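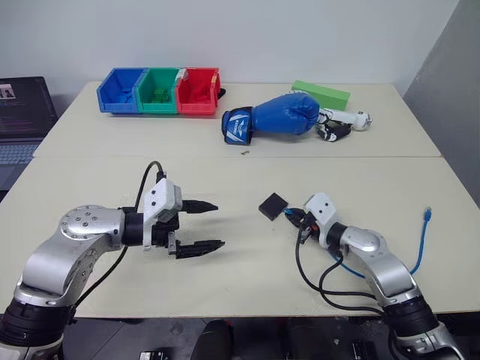 Women's Boxing in a Small Club: Project Report

Group 4, Sports History elective
Johanna Kälin, Waltraud Schnyder
Handed in 30th September

1. What we wanted to find out

How a small amateur club got women into the ring, and how fast. We picked Hauser Boxing Club because Waltraud trains there and they let us at the old logbooks. First plan was to compare three clubs. Dropped that in March, the other two never wrote back.

2. Sources

Club logbooks, fight cards, the members' newsletter (it was called Vikon, no idea why). Plus one long talk with a former coach who asked us to leave the name out. 171 bouts in the logbooks total. Handwriting is awful in places and one book has water damage, so a few results are guesses and marked with a question mark in the appendix.

3. What we found

Of the 171 bouts, 40 were women's. All the early ones were exhibitions, no decision given. First one with a real decision was at the Skaltunska hall, three rounds, split. Logbook just says "good left hand, tired in 3rd." Newsletter gave it two lines under the raffle results.

Weight classes were a mess. Not enough women, so matches got made across two classes if both corners agreed. The coach said this was normal and also that they would not do it now.

Money: the club spent 4,000 on the second changing room. Took years to get it approved. Women's bouts pick up right after that in the logbooks, but we can't prove one caused the other. Could also be the Hanier Cup, wich added a women's novice draw the same season.

4. Problems

Too few interviews. We should of started earlier. Only one coach and no fighters, so the whole thing leans on what got written down. Losses seem to be recorded less carefully than wins, Waltraud thinks on purpose, Johanna thinks lazy.

5. If we had more time

Talk to the fighters from the Skaltunska card. Check the referee reports against the logbooks. Redo the table in the appendix by weight, right now it's by date only.

Appendix: bout table, copy of fight card, interview notes (short version).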